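Open house at the Oltier garment care center, Sumdale

I went to the September open house expecting a sales pitch with free coffee, and for the first 20 minutes that's what I got. The hall used to belong to Redura, the uniform rental people, and you can still see where their sign was. Oltier now runs it as a sorting and folding center for used clothes. The brochure claims 1,000 garments a day. I asked on what kind of day and was told "a good one."

The intake area was fine. Bags come in through a side door, get tipped out and sorted by type, and anything badly stained goes in a separate bin. Our guide spent a long time on the labels. I wanted to see folding, which is what the invitation had promised, and we didn't get to it until after 2.

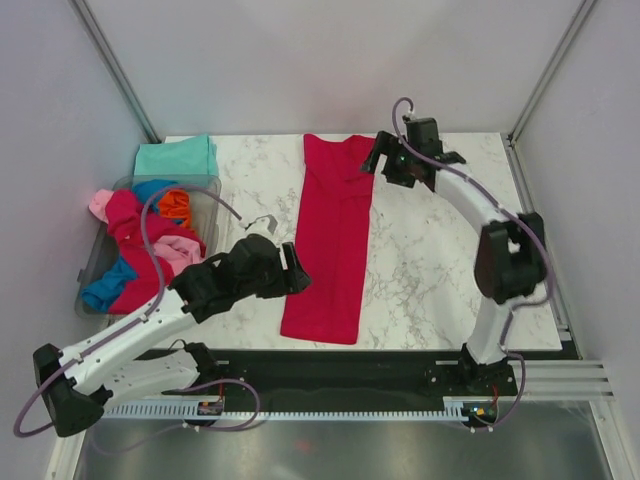
The house method is a lengthwise fold first, sleeves in, then the strip gets folded up from the hem. They call it the Michalík fold, as if it needed a name. My mother folded T-shirts that way on top of the dryer. It makes a decent stack for a narrow shelf, I'll give them that, but a long strip of thin cotton likes to lean and twist, and if the first fold is off then everything after it is off too. I asked what share of shirts have to be done over. The answer was "very few," and I couldn't get a number out of anyone.

I also had doubts about the work surface. It has a marble look, white with grey veins, and it's handsome enough, but it shines under the lights. At home I fold on a bed or an old towel, where the cloth stays put. Our guide said a smooth top makes it easier to straighten the fabric. Maybe so. I'd like to see it tried with something slippery, like a polyester blouse, and everything we were shown was an easy shape in a plain color.

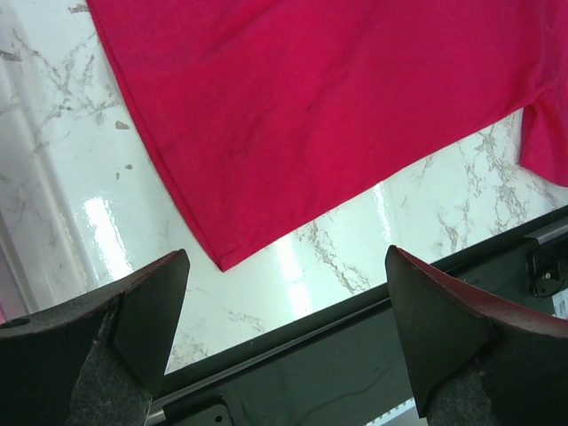 A pink garment on the marble-patterned top, still spread out and creased.

Getting a shirt flat looked to me like the harder half of the job, and it got the least attention on the tour. Sleeves end up wherever they want. Hems roll. The brochure gives all of this one line and then spends 8 pages on storage.

Parking is free but the lot is small. The coffee was weak. If they hold another one next year I'd go back, provided they put out a basket of fitted sheets and let visitors pick.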